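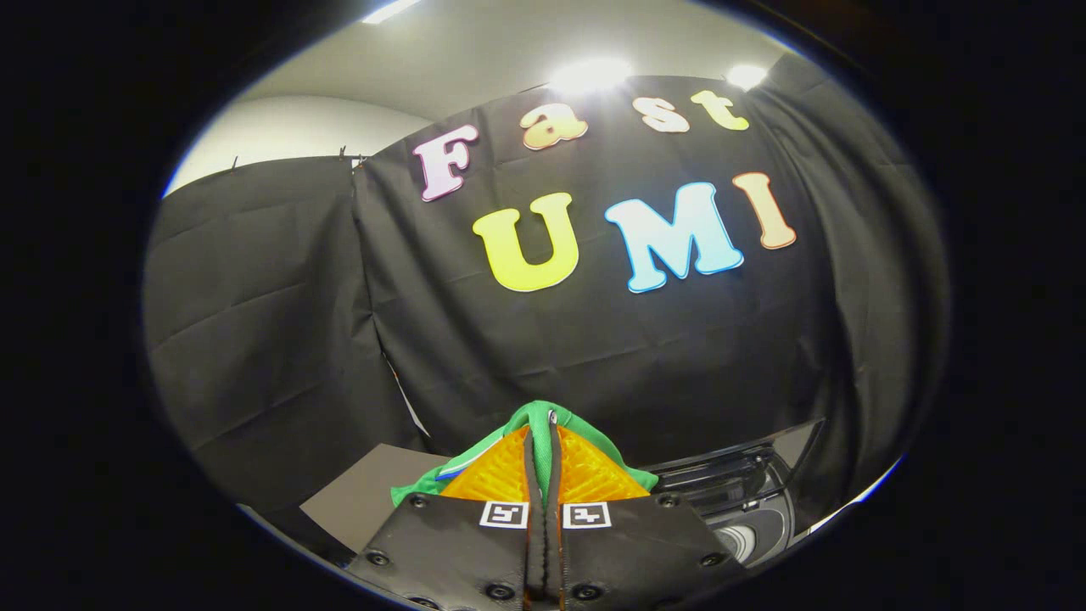
Why do we have capital letters and small letters?

Because two different groups of people, hundreds of years apart, had two different problems. The first group had to carve words into stone. The second had to copy very long books by hand before their fingers froze. We kept both sets of letters, and that is why you had to learn the alphabet twice.

The stone problem

Picture yourself in ancient Rome with a hammer, a chisel and a boss who wants his name on a building. Straight lines are fairly easy to cut. Curly ones are a pain. So the Roman capitals are full of straight strokes: E, F, H, I, L, T. They look important, and they were supposed to. They still look important today, mostly on banks.

The Romans didn't have all the letters you have. They used V for both the V sound and the U sound, which must have made spelling tests shorter. J was missing too. It grew out of the letter I much later, when people started giving some of their I's a tail. W is two V's or two U's standing next to each other, depending on who you ask, and its name gives away which side English took.

They often left out the spaces as well. TRYREADINGAWHOLEBOOKLIKETHIS and see how far you get before lunch.

The cold fingers problem

Now move forward several hundred years, to a room full of monks. They have goose feathers, ink and sheepskin pages. Sheepskin costs a lot (the sheep also has opinions about it), so you want to fit plenty of words on each page. You also want to finish before you are old.

When you write fast, corners turn into curves. You stop lifting the pen. Letters shrink, and some grow sticks that poke up, like b and d, or tails that hang down, like p and g. Try it yourself: write a capital A twenty times as quickly as you can and look at the last one. It will be a mess, but it may be an interesting mess.

In the time of the emperor Charlemagne, more than a thousand years ago, many scribes began using a neat, round style of small letters. It was easy to read, and it had spaces between the words, for which we should all be grateful. Most of the small letters in this article are its great-great-grandchildren. The old capitals stayed on for titles and beginnings, a bit like a grandfather who gets the best chair.

Why "upper case"?

When printing came along, each letter was a little block of metal. Printers kept the blocks in wide, shallow trays called cases. The capitals went in the top case and the small letters went in the bottom one, closer to the printer's hands, where they could be grabbed quickly. Upper case, lower case. The trays are mostly in museums now, but the names stuck.

Does everyone have two sets?

Plenty of people manage with one. Arabic, Hebrew and Hindi are written without capitals, and their sentences begin perfectly well. German goes the other way and gives a capital to every noun, so a potato gets the same respect as a president.

English saves capitals for the start of a sentence, for names, and for the word I. You is not so lucky.

Something to try

Edeltraud Kälin, who teaches lettering to eight-year-olds in Nostmont, has her class invent a small letter for a capital that hardly changes, such as O, S or X. The new one has to be faster to write than the old one. Her student Emil Sutter turned X into a sort of squashed fish. It took him longer than the X did, but he is still working on it.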